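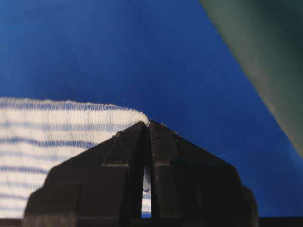

Aled Gittins

Pre-run checklist, cloth folding cell, with my comments

I go through this before every batch on the Branach controller, and I've typed my notes under each line so whoever takes over in November isn't guessing. Tick, initial, move on. If something fails, write down which build you were on!

1. E-stop pressed and released, controller comes back in HOLD.
OK. It came back in IDLE once after the last update (Poul Kjærgaard has the log), so do read the status line and don't just go by the beep.

2. Gripper zero matches the config file.
OK. Run the zero routine with nothing between the fingers. I forgot once and spent a morning chasing a "slipping" bug that was all mine.

3. Fingertips wiped.
Needs doing. There are pale specks of dust or lint on the black plastic up near the tips, easy to see in the wrist view. Cloth like the striped one is a loose, open weave with a fuzzy edge, so expect to wipe often.

4. Wrist camera stream live, timestamps moving.
OK. Check the timestamps with your own eyes. A frozen stream looks perfectly healthy if the arm is parked.

5. Segmentation overlay follows the cloth edge.
OK with a comment. White and blue stripes on a royal blue surface is a mean test for a color threshold, and the old Fastine mask used to eat the stripes and hand back a stack of little white ribbons. Use the learned mask. Look hard at the corner by the fingertips, where the fabric bunches up and comes out brighter than the rest.

6. Grasp check ignores cloth seen through the finger slot.
Open. You can see a sliver of striped fabric between the two fingers, and I don't want the planner taking that as proof of a grip. Poul is adding a mask for the slot. Until it's merged, confirm each grasp by hand in the viewer (sorry, I know it's slow).

7. Replay test on recorded episodes.
1,743 out of 2,000 passed. Our bar for an unattended run is higher than that, so supervised only for now.

8. Speed limit set to 100 mm/s in the planner AND the controller.
OK. Two separate files, and yes, they've disagreed before.

9. Log disk has room.
OK, cleared this morning.

Signed off for supervised runs, item 6 still open, item 3 to be done before the first pick. A.G.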